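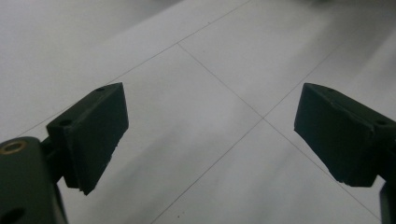
Evlow H2 hand-held gripper, dark green version, fingers open over a tiled floor. The pads have some wear on the edges.

Evlow H2 Hand-Held Gripper with Block Finger Pads

Item number: 1467
Availability: in stock
Page last updated: September 1, 2021

Overview

The Evlow H2 is a two-finger gripper that you hold in your hand. It carries a camera which looks down along the fingers, so what you record is close to what a wrist camera on a robot arm would record. We sell it to labs and small workshops that want to try a gripper shape before they spend money on the arm, and to people who already have the arm and want to collect demonstrations without occupying it the whole day.

The body and the pads are dark green plastic with a matte surface. The body has threaded inserts made of brass, so you can mount and remove parts many times without damaging the plastic. Each pad is a thick block with small holes for the mounting screws. The pads are sold separately as well, and you can order them one by one.

In August we compared the H2 with two other grippers in our shop in Stoldale. The results are further down on this page. We sell all three, so we have no special reason to prefer one of them.

What is in the box

Gripper body with handle and trigger
One pair of block pads, mounted
Camera bracket with two screws
Hex key
Printed assembly sheet

The camera is not included. The bracket accepts most small action cameras with a standard mount. If you are not sure about your camera, please write to us with the model name before you order.

Technical data

Maximum opening between the pads: 63 mm
Pad material: printed plastic, solid fill
Inserts: brass, threaded
Return of the fingers: spring, opens by itself when the trigger is released
Hand: right or left
Color: dark green

How we made the comparison

We used three tools: the Evlow H2 with block pads, the Mirance Duo with thin rubber fingers, and the Swati S hand tool with curved fingers. The same person used all of them, with the same camera and the same objects. The objects were simple things from the shop: a sponge, a folded cloth, a wooden cube, a roll of tape, a pen, a coin and a full bottle of water. They were picked up from a tiled floor and put in a box.

In total we recorded 181 picks. We noted if the object was lifted, if it slipped on the way, and if both fingertips could be seen in the video at the moment of closing. The last point is important when the video will be used for training, and it is easy to forget when you look only at the grip.

Results for the Evlow H2

The H2 was the best of the three with the big and soft objects. The sponge and the cloth were never lost. The block pads have a large face and they press evenly, also when the hand comes in at a poor angle. The cube and the tape were easy too. With the bottle it depends on where you take it. Near the cap it works well, and around the body you are already close to the maximum opening.

Flat and thin objects are the weak point. The coin could not be lifted from the tile with the standard pads. The pen was possible, but we had to approach very low, and then the lower edge of the pads touches the floor. If you do this often, the edges will suffer. Printed plastic against ceramic tile is not a fair fight.

The view from the camera is good. Both pads stay in the picture when the gripper is open, and you can see the floor between them. For the closing movement this helps a lot, as you can follow the object until the last moment. One small complaint: because of the angle, one pad can look larger than the other. It does not disturb the work, but it looks strange the first time.

Results for the Mirance Duo

The Duo has thin fingers covered with rubber, and it is the right choice for small parts. It lifted the coin and had no problem with the pen. The rubber holds well on the floor tile and leaves no scratches. With the full bottle the fingers bend outward and the grip becomes nervous, so we stopped the bottle test early with this tool. It is also the lightest of the three, and your wrist will thank you after an hour.

In the video the fingers are narrow and black. On a dark floor they are difficult to see. On a pale floor there is no problem.

Results for the Swati S

The Swati S has curved fingers, and it is made for round things. The tape and the bottle sat very safely in it. The cube turned between the fingers several times, and the cloth was slower to take than with the Evlow pads. The trigger has a longer way and needs more force. Some people like this, because you feel better how strongly you press. For a person with small hands we would not recommend it.

The camera position is higher than on the H2, so you see more of the room and less of the fingertips.

Which one to choose

If you work with mixed household objects and you want one tool for most of them, take the H2. If your objects are small or flat, take the Duo. If you work mainly with bottles, cans and tubes, the Swati S is worth its price. Some customers keep an H2 and a Duo on the same bench and change between them – this is also what we do in our own shop.

Wear of the pads

The block pads are a wearing part. After normal use the edges become rounded and get nicks, and you will see fine scratches on the faces. This does not change the grip on soft objects. A larger chip at the lower corner can matter with thin objects, because the two pads do not meet cleanly there any more. In this case please change both pads together.

Check the pads before every longer recording. Wipe off the dust with a dry cloth. Do not use alcohol or acetone on the green plastic, it makes the surface dull and later brittle.

Changing the pads

1. Let the fingers open completely and put the gripper on a table.
2. Remove the screws of the first pad with the hex key.
3. Take off the old pad and clean the seat behind it.
4. Put on the new pad. The holes must be in line with the holes of the mount.
5. Tighten the screws by hand only.
6. Repeat on the other side, then close the fingers slowly and look if the faces meet.

If the faces do not meet, loosen the screws a little, press the pads together with the trigger and tighten again. Most times this is enough.

Accessories and spare parts

Block pads, pair, dark green
Block pads with rubber face, pair (helps with the pen, a little with the coin)
Camera bracket, short
Camera bracket, long
Set of 18 screws with hex key
Spring for the fingers

Questions we get often

Can I mount the H2 on a robot arm?
Not the hand-held version. There is a separate adapter body from Evlow which uses the same pads, so the contact with the object stays the same. We order it on request.

Do the pads fit the Mirance Duo?
No. The holes have a different distance.

Can I print my own pads?
Yes. The drawing of the mounting side is on the assembly sheet. The front side you can shape as you like. Use a solid fill, otherwise the corners break quickly.

Does it work with gloves?
With thin gloves yes. With thick work gloves the finger does not fit well in the trigger.

Shipping and returns

The gripper is sent from Stoldale in a carton with paper padding. You can send it back when it is unused and complete. Used pads cannot be returned, but if a new pad arrives with a broken corner, send us a photo and we will send you another one free of charge.

For orders from universities we accept a purchase order. Please write the item number on it.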